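Notebook – two-arm pipe racking, sim
Tue 25 June
Entry by Diệp La. Bülent Bayram at the desk for the morning, Hacer Baysal on and off. 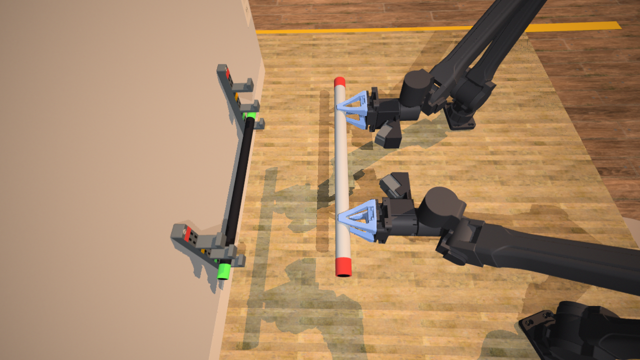
Sim view, red-ended pipe held in both grippers, black pipe with green ends stored on the bottom hooks.

Carrying on from the March work on whether we can hand the Pandport shop a racking job worth having. The chore is dull and everyone there hates it. Pipe comes back from the bench, somebody walks it to the wall and hangs it on the level with the matching colour. Green goes bottom, yellow-orange middle, red top. Kevser's view is that if two arms can't do this in sim there's no point talking about dishwashers or laundry with anyone. My view is that it's harder than it looks to people who do it with their hands all day, so I want numbers before we say anything to Pandport.

Setup today
Same rack model as last week. Both brackets have three levels. Start state for the main batch is green already stored, red to be placed. Left the yellow-orange pipe out of it for now.

Bülent changed the contact settings on the hooks overnight. The old ones let the pipe sink a little way into the hook before it was pushed back out, and some of the March placements that we scored as good were really the pipe getting wedged in the geometry. I went back through that log and struck the ones I could identify. The March success figure on the whiteboard should come down. Hacer has wiped it.

Lighting left as it was. Shadows from the arms land on the floor and run close to the baseboard, and the pipe throws its own shadow alongside itself. The pose estimator was picking up that shadow as a second pipe edge in the spring. Arlindo retrained on a mix with moving lights and I haven't seen the fault today, but I haven't gone looking for it either. To do.

Runs
Batch A, red pipe to top level, wrist cameras only. 3000 attempts, ran from before I got in until just after lunch.
Batch B, same with the fixed overhead view added. 2000 attempts, still going at time of writing, nearly done.

I'm not putting the percentages in here until B finishes and Bülent has checked the scoring script, considering what happened last time. Notes on behaviour only.

Grasp is fine. Both arms get to the pipe and hold it without much trouble. One gripper near the upper end and the other on the lower half seems to be where the policy likes to settle, and it comes back to something close to that from most starts. I tried forcing a more even spacing and it did worse. The arms got in each other's way at the elbows during the turn to the rack. Put it back.

Lift is fine.

The turn toward the wall is slow. The two arms have to agree on where the pipe is, and when they disagree the pipe twists in one of the grippers. Those open triangular fingers let it roll. In sim you can turn up the friction and the trouble goes away, so I've asked Bülent to lock the friction value and keep the rest of us out of that file, me included.

Placement is where it falls down. Failures I watched back were mostly one end on and one end off. The far end drops onto its hook, the policy treats that as finished, both grippers open, and the near end goes to the floor. A person would feel that the weight hadn't come off. We do have force at the wrists and I don't think the policy is using it for anything much.

Second sort of failure: right hook on one bracket, wrong hook on the other, so the pipe ends up hung across two levels. It stays up, too. The script had been passing these if the pipe was still off the floor after the wait. Fixed this morning, both ends now have to be on the same level. Batch A will need rescoring with the new rule.

Third, less often: knocks the stored pipe on the way in. Usually it just rocks and settles. Twice in the ones I watched it came off. I'd sooner have a miss than that. At Pandport a dropped pipe is a dented end and an argument.

Compare with a person
Went down to the Jakubowski unit at lunch, where they've got a similar rack, and hung pipes for a bit with a stopwatch. I'm no good at it and I was still well ahead of the sim arms. Kevser came along and did it one-handed with her coffee in the other. The shorter lengths, anyway. The long ones she put the cup down for.

What I noticed doing it myself was that I never placed both ends together. I hung one end, let it take the load, then slid my hands along and lifted the other end on. Sequential. Our reward pushes for both ends arriving at once, and that might be making the job harder than it needs to be. Talked it over with Hacer. She thinks a sequential version would double the time per pipe. I think we're losing more than that in retries. Worth a small batch to find out.

Is it a useful machine yet
Asking because Kamer want a straight answer for their planning and I'd like us all to give them the same one.

For this chore, on this rack, with nothing else going on, I'd say close. It could be left with a bin of pipe overnight if dropped pipe didn't matter and someone came by in the morning to pick up. That isn't what the shop wants. They want it done during the day, next to people, at a speed that doesn't hold up the bench.

For household work I'd say no, and I'd put it in writing. The rack never moves and the pipes are stiff and all one length. A kitchen has none of that going for it. Arlindo disagrees with me and points to the Ramesano demo with the broom cupboard. I've watched the Ramesano video. There's a cut in it just before the broom goes on the hook. He says that's for length. Could be.

The part I'd defend is the two-arm carry. Holding something long between two arms and turning it without whacking the wall was beyond us at the start of the year, and now it's the bit I worry about least. Curtain rods, ladders and lengths of timber would be the same sort of movement. If Kamer want something to get excited about, it's that.

To do
– Finish batch B, rescore A and B with the same-level rule. (Bülent)
– Small batch with one-end-first placement, same starts as A. (me)
– Check whether wrist force is reaching the policy at all or is being scaled to nothing. Arlindo thinks there's a units problem. (Arlindo)
– Shadow test: same start, light moved, look for the second edge. (me, when B is off the machine)
– Add the yellow-orange pipe back in once placement is better. No point before.
– Ask Pandport whether they'd accept deeper hooks. Hacer says they'll say no because the rack is rented. Ask anyway.

Later, same day
B finished. Overhead view made less difference than I'd hoped on the one-end-off failures. Looks better on the mixed-level ones. Haven't rescored, so don't quote me. Bülent is setting up the rescoring to run tonight and I've left the machine logged in for him.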